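Textile Care Assessor (part-time, fixed term), Likis Fabric Testing, Stavia Works
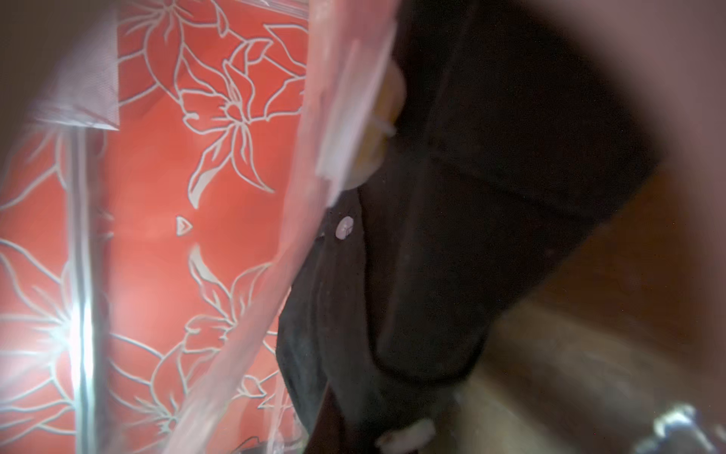 Likis Fabric Testing wishes to appoint a part-time Textile Care Assessor to work on the household textiles programme at its Stavia Works laboratory. The post is for 22 hours a week and is offered for a fixed term ending in December, with the possibility of extension if the second phase of the programme is funded.

Reference: HT 131
Reports to: Rosaire Petrenko, Laboratory Manager
Grade: Technical 2
Place of work: Stavia Works, first floor laboratory
Closing date: 22 March 2023, 5 pm

Background to the post

Likis tests finished textiles for small and medium-sized manufacturers, importers and hire firms. Most of the work concerns colour fastness, dimensional change after laundering, seam strength and surface wear. Clients send made-up articles (tablecloths, cushion covers, curtains, bedding) or cut lengths from the roll. A smaller part of the work consists of disputes, in which a retailer and a supplier disagree about the cause of a fault and both agree to accept a laboratory report.

The household textiles programme was set up to answer a narrower question: how well the care label on a printed article matches what happens to it in domestic use. Labels are often chosen by reference to the base cloth alone. The print is a separate layer with its own behaviour, and a label which suits a plain dyed cotton may be wrong for the same cotton carrying a pigment print. The programme covers 400 articles from 16 suppliers. Each is laundered, dried, pressed where the label permits it, and graded at set intervals against a retained control piece.

Phase one began with plain weaves and is now moving to printed furnishing weights. The additional post is needed to keep grading up to date while the two existing assessors are occupied with abrasion testing.

Duties

The person appointed will:

Receive articles into the laboratory, check them against the delivery note and enter them in the sample register. Transit packaging is kept until the register entry has been countersigned.

Condition articles in the controlled room before any measurement is taken. The standard period is 24 hours. Heavier goods may need longer, and the assessor is expected to recognise this from the weight log.

Mark out articles for dimensional change, using the template and marking thread supplied. Ink markers are not used on printed goods.

Prepare composite specimens for wash fastness, including cutting, stitching to adjacent fabric and labelling.

Load and run the wash cylinders and the tumble dryers in accordance with the method sheet, and record water temperature at the start and end of each cycle.

Grade change of shade and staining in the viewing cabinet against grey scales, to half grades. Each specimen is graded independently by two assessors. Where the grades differ by more than a half, a third assessor is brought in and all three grades are reported to the Laboratory Manager.

Carry out dry and wet rubbing tests on printed areas, taking care to test each colour in the design separately where the area is large enough.

Measure pieces after laundering and calculate percentage change in warp and weft directions.

Draft the results section of test reports. Opinion and interpretation are written by the Laboratory Manager.

Maintain stocks of reference detergent, adjacent fabrics and rubbing cloth, and withdraw any that are past their use-by date.

Clean the cylinders, lint filters and drainage channel at the end of each shift.

The assessor will also take a turn on the enquiries telephone on one afternoon a week. Calls are mostly about delivery times and the minimum quantity of cloth needed for a given test. Callers asking for laundering advice on their own belongings should be told politely that the laboratory does not give it.

Equipment

The laboratory has two reference washing machines, one wash fastness machine with eight positions, one MacDonald viewing cabinet with three light sources, a motorised rubbing tester and four abrasion machines. The abrasion machines are in a separate room for reasons of noise. Results are entered in Sesard, the laboratory's record system, which runs on a fixed terminal next to the conditioning room door. Previous experience of Sesard is not needed and a day of instruction will be given in the first week.

Person specification

Essential

A qualification in textiles, materials, chemistry or a related subject at level 3 or above, or two years of paid work in a testing laboratory, dyehouse, commercial laundry or textile inspection department.

Normal colour vision. Shortlisted applicants will be asked to take a hue arrangement test at interview. The test takes 15 minutes. Applicants who wear tinted lenses should bring an untinted pair.

Ability to keep accurate written records, including corrections made by single strike-through with initials.

Competence in percentages, means and rounding to a stated number of places.

Ability to use a domestic or light industrial sewing machine for straight seams.

Ability to stand for up to three hours in a shift and to move wet loads from machine to trolley.

Desirable

Experience of grading with grey scales.

Knowledge of print methods, in particular the difference in handling between pigment, reactive and disperse prints.

Experience of working to a documented quality system and of being audited under it.

Familiarity with the care symbols used in the United Kingdom and Europe.

Applicants without laboratory experience who have worked in alterations, costume or upholstery are invited to apply if they meet the other essential points. One of the present assessors came to the laboratory from a curtain workroom.

Hours and pay

The 22 hours are worked over four days, Monday to Thursday, between 8 am and 1.30 pm with no break deducted. The telephone afternoon is paid as additional time. Start times are fixed by the wash cycles and cannot be varied from day to day, though a standing arrangement to begin at 8.30 am can be discussed at interview.

Pay is at the Technical 2 rate and will be confirmed in the offer letter. It is paid monthly in arrears. Holiday entitlement is 28 days pro rata, including bank holidays. The laboratory closes for one week in December and four days of entitlement must be kept for this. There is a workplace pension, which eligible staff join automatically.

Overalls and safety shoes are supplied. Overalls are laundered on site, in a machine kept apart from the test equipment. Fabric softener and scented detergent must not be brought into the building.

Training

New assessors complete a supervised period of six weeks. During this time all grades are checked against those of an experienced assessor and do not count towards reported results. At the end of the period the assessor grades a set of 40 reference specimens. Agreement to within a half grade on at least 36 is required before unsupervised grading begins. The set may be repeated once.

Training in rubbing and dimensional methods runs alongside and is signed off separately. Abrasion testing does not form part of the post, but an assessor who wishes to learn it may do so once the first three methods have been signed off.

Conditions of work

The controlled room is kept at 20 degrees Celsius and 65 per cent relative humidity. Some people find this uncomfortable over long periods and no one is asked to stay in it for more than 90 minutes at a time. The wash area is warm and has a wet floor for much of the morning. The viewing room is painted a neutral grey and has no window. Food and drink are confined to the ground floor kitchen.

Client articles are confidential until they have gone on sale. Staff may not photograph them for private use or discuss designs outside the laboratory. A short confidentiality undertaking is signed on the first day.

Stavia Works has a goods lift, which may be used by staff and visitors. There is step-free entry from the yard and an accessible toilet on the first floor. Parking is limited to six spaces and is not allotted to individuals. The bicycle store is locked and a key is issued on request.

How to apply

Applications should be made by letter or email to Rosaire Petrenko at Likis Fabric Testing, quoting reference HT 131. Please send:

A curriculum vitae of not more than two pages.

A covering letter of not more than one page, stating how each of the essential points is met.

The names of two referees, one of whom should be a present or recent employer. Referees will not be approached before interview.

A note of any dates on which you could not attend for interview.

Please do not send fabric samples, portfolios or certificates. Certificates will be inspected at interview.

Applications received after the closing time will not be considered. All applicants will be told the outcome in writing. Interviews last one hour and include the hue arrangement test, a short exercise in reading a method sheet, and a tour of the laboratory. Travel costs within the county are refunded on production of tickets.

Any offer is subject to satisfactory references and proof of the right to work in the United Kingdom.

Applicants who need the papers in large print, or who need changes to be made to the interview, should say so in the covering letter or telephone the laboratory office between 9 am and noon. Questions about the duties may be put to the Laboratory Manager at the same times.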